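Csonka Two-Finger Gripper -- Product Page and Slip Fault Notice

Sold by Favwood
Status: in stock, ships with firmware 11
Bench units and spare fingers: in stock
Replacement pads: back in December

READ FIRST if you already own one

Units shipped with firmware 9 can report a good grip when the part is sliding. We call it the slip fault. If yours is on 9, don't run it over people, over glass, or over anything you would mind dropping a part on. Update notes are further down the page. Update is free, takes a few minutes, no need to send the gripper back.

Overview

The Csonka is a small electric gripper with two thin fingers, made for picking odd shapes off a flat surface. Knobs, caps, plugs, bottle stoppers, turned wood parts, that kind of thing. Black housing, black fingers, one cable. Bolts to most small arms with the plate in the box.

Most of our buyers are small shops that sort or pack mixed parts. A few schools too.

What's in the box

Gripper, fingers fitted
Mounting plate and screws
Cable
Spare finger pads, one pair
Hex key
Printed quick start (the one marked Rev 2 has the wrong reset steps, use this page)

What went wrong

Short version. The gripper decides it has hold of something by watching motor load. Fingers close, load goes up, load stays up, gripper says "held". Fine for a block. Not fine for a part with a fat top and a straight stem. The stem can creep down between the fingers, bit by bit, and the load hardly changes. Then the top of the part lands on the fingertips, load jumps, and firmware 9 reads that jump as an even better grip. So it tells the arm to go faster. You can guess the rest.

First report came from the packing line at Flinthorpe. Drawer knobs, stem down. Part left the gripper halfway through a swing and hit the guard. Guard did its job, no one hurt, one cracked panel. The log said "held" the whole way to the bin and for a while after, which is what got our attention.

Second report was a Wednesday, from the Stomotville shop. Same thing, slower arm, part just dropped on the table.

Sándor Nyitrai took the fault over from there and rebuilt it in simulation so we could repeat it without throwing knobs around the workshop. 1,000 grasps on firmware 9, stemmed parts only, all sizes the fingers can open to. 113 of them slipped and still reported "held". That is way too many. We stopped shipping 9 the same day.

The test part is a plain mushroom shape with a ribbed stem. Ribs make it worse, by the way. The pads ride over them one at a time and each one looks like a tiny bump in load, so the old filter smoothed them out as noise.
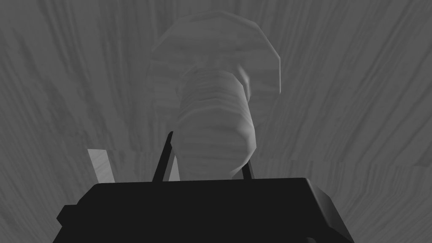 Slip test in simulation, gray render: mushroom part with its stem between the two fingers.

What we changed

Firmware 11 watches finger position along with load. If the fingers move at all after "held", the state drops to "unsure" and the arm gets a stop request. A load jump after closing no longer counts as good news. The speed-up on strong grip is gone completely. Some people liked it. Sorry, it's not coming back in that form.

We skipped 10. It fixed the knobs but gave false stops on soft parts, so it never went out.

Réka Nyitrai reran the full set on 11, same parts, same start positions. Every slip in that set was flagged before the part came free. That is simulation, and on hard parts. We are still working thru oily and wet parts on the bench and will post those numbers when we have them. Until then treat oily parts as not covered by the fix.

Do I have the bad firmware?

Look at the sticker under the cable plug. If it ends in 9, yes, unless you have updated it since. If the sticker is gone, power up and read the version line in the setup tool. Nothing on the version line at all -- call us, don't run it.

How to update

1. Park the arm. Nothing in the fingers.
2. Power off the gripper, wait for the light to go out.
3. Plug in the cable, open the setup tool, choose Update.
4. Leave it alone until the light is steady. Pulling the cable early means doing the whole thing over.
5. Run Home, then Close, then Open.
6. Put a scrap part in the fingers and pull it down by hand, arm still parked. State should go to "unsure". If it stays on "held", stop and get in touch.

Step 6 is not optional. Please do it, even if the tool says the update went fine.

Things firmware won't fix

Worn pads. A shiny pad slips, whatever the software says. Change them when the texture is gone.

Bent fingers. They are thin and they do bend if the arm drives them into the table. Set them side by side on something flat. If one rocks, replace both, we sell them as pairs only.

No guard. The gripper is not a safety device and "held" is not a safety signal. Dont wire it to one. If people can reach the swing, you need a guard or a slower arm, same as with any other gripper.

Power loss. Fingers go slack on power loss. Always have, see manual. Parts will fall.

Returns

Any Csonka bought on firmware 9 can come back for a full refund, used or not, no box needed. Or swap it for one already on 11. If a dropped part broke something of yours, send the gripper log and a photo of the damage. Don't clear the log before you send it, please, we have lost two that way allready.

Goes with

Csonka finger pads, standard (back in December)
Csonka finger pads, soft
Finger pair, black
Favwood bench stand
Long cable

Questions about the fault go to Sándor, orders and refunds go to Réka. Phones are off over lunch, so leave a message with your sticker number and we'll call back.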